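Stamuda Opens Its Repair and Swap Room in October

FOR IMMEDIATE RELEASE

Hi, I'm Ieva Koppel, and I run Stamuda, the little clothes-mending shop on the corner of Aubert Street. I've never written a press release before, so bear with me, but I have news and I'm very happy about it! In October we're opening a second room right behind the shop, and it's going to be a place where people can bring clothes they don't wear, take home ones they will, and learn to fix the rest.

We've been patching jeans and replacing zippers for 3 years now, and the same thing kept happening at the counter. Somebody would come in to pick up a coat, look at the rail of unclaimed stuff (there's always unclaimed stuff) and ask if they could buy the gray cardigan. I couldn't sell it, but I could see how much they wanted it. So last winter we tried a swap evening with folding tables and a borrowed mirror, and 152 people came through a shop that's comfortable with maybe a dozen. The line went past the bakery. My feet hurt for days and I loved every minute.

How the swap works

Bring up to 16 pieces, clean and dry. We'll look them over with you, give you a token for each one we can put out, and you spend the tokens on whatever you like. Tokens don't expire. Socks, underwear and swimwear stay home, please. If something has a loose hem or a missing button, bring it anyway and drop it in the mending basket, where it's still good for a token.

If you don't know where to start, empty one drawer or one end of the closet onto your bed and pick things up one at a time. Ask yourself if you'd wear it this week. I did mine on a rainy afternoon and found two shirts I'd been looking for since spring, plus a scarf that I'm pretty sure belongs to my sister.
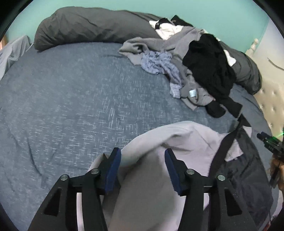
Classes and open table

Ginette Royer, who taught me to darn in the first place, is going to lead a beginners' class every week at 6:30 p.m. She'll cover buttons, hems, small holes and the kind of seam that always goes under the arm. "I'd like people to leave with the thing they came in with, only wearable," is how she put it to me, and then she asked where I was planning to put the kettle.

Tien-fu Wei is taking the sewing machine sessions. Those are small, with four people at a time, so do sign up ahead. The open table is free and runs any afternoon the shop is open. Pull up a stool and use our thread, we have far too much of it.

Thanks and details

The shelves and rails came from Gorkura, the joinery workshop down the hill, and they made them at cost. Inès Texier painted the sign (it's yellow, you can't miss it). I owe them both a lot of cake.

Swap membership is free for the first season. Classes are pay-what-you-can, and the machine sessions have a small fee that goes to needles and servicing.

If you're a reporter and would like to come by before we open, please do! Eugénie Perrin is handling press visits and photos, and you can reach her through the shop. Mornings before 10 are quietest.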